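Arrumar a casa numa caixa só: o desafio de maio deu que falar!

Quando lançámos o desafio de maio na newsletter, esperávamos meia dúzia de respostas simpáticas. Chegaram 400! E o mais giro é que quase ninguém resolveu a arrumação da mesma maneira – houve quem fizesse tudo numa tarde e houve quem ainda ande às voltas com a gaveta dos cabos (sabemos quem são, e estamos convosco).

Para quem só agora se juntou a nós, a ideia era esta: pegar numa caixa grande e aberta, percorrer a casa e meter lá dentro tudo o que estivesse fora do sítio. Sem pensar, sem separar por divisões, sem parar para ler a revista que apareceu atrás do sofá. Só depois, com a caixa cheia em cima de uma mesa, é que se começava a decidir para onde ia cada coisa.

A Mitali Jayawardena escreveu-nos de Clisach com uma variante de que gostámos muito. Em casa dela há duas caixas, uma à entrada e outra na cozinha, e ao fim do dia cada pessoa tira três coisas e leva-as ao lugar. Três, nem mais uma. Diz ela que os miúdos acham pouco e acabam por tirar cinco ou seis, e que ao fim de 23 dias já se via outra vez o tampo da bancada. Adorámos!

Já o Everaldo Mendonça é da escola da paciência. Esvaziou a despensa inteira, limpou as prateleiras e foi repondo tudo aos poucos, pela ordem em que precisava das coisas para cozinhar. O que ficou na caixa ao fim de duas semanas foi oferecido à vizinhança: um escorredor, duas formas de bolo e uma quantidade de frascos que ele próprio não sabe explicar. Se alguém precisar de frascos, é falar com ele.

Das vossas mensagens ficaram algumas dicas que vale a pena passar adiante:

Escolham uma caixa baixa e larga. Nas fundas, o que fica em baixo é esquecido até ao verão seguinte.

Comecem pelo que se come. Os legumes e a fruta saem primeiro, vão direitos à cozinha e a caixa fica logo mais leve.

Deixem espaço entre as coisas. Um pimento, um copo de plástico azul, uma garrafa amarela deitada, um aro verde: com tudo à vista, a mão vai lá sem remexer no resto.
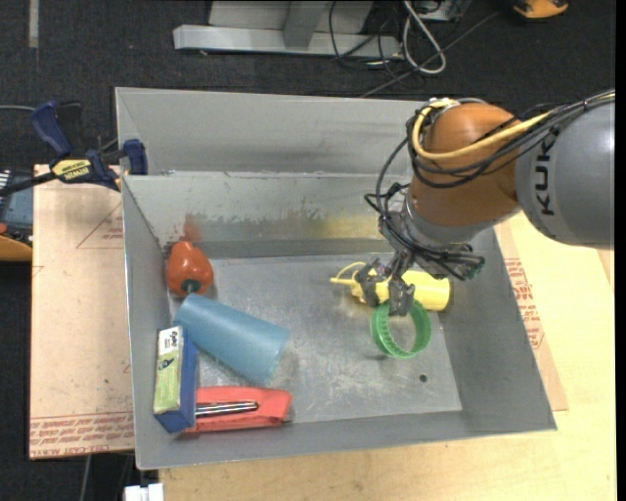

Próximo desafio: a prateleira de cima

Todos temos uma, e a nossa, aqui na redação, é uma vergonha. Escolham a prateleira mais alta da casa, tirem tudo cá para baixo e contem-nos o que encontraram. As respostas podem chegar até 07/10/2026, por resposta a esta newsletter, e as histórias mais saborosas saem no número seguinte. Levem um banco firme, um pano húmido e boa disposição – e bom trabalho a todos!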